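Ticket 556 - Clellside office, label printer drops off network
Status: Monitoring
Opened by: Raíssa Teixeira
Assigned: Iker Montoya

Wednesday 08:10 Printer offline after idle. Power cycle restores it.
08:35 Lease time on the Montes VLAN set to 60 minutes. Address changes at renewal, print queue still points to the old one.
09:20 Added DHCP reservation, cleared 2 stuck jobs. Test label OK.
10:50 Idle 90 minutes, printer still answers ping. Sleep mode left on.
11:05 Same queue setup exists at Rarnstead. Not changed yet, need the MAC address from site.

Attachment 1
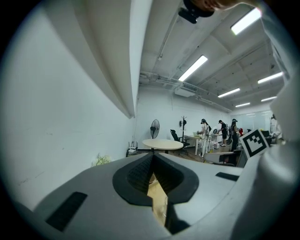 Pale wood surface, seen through the gap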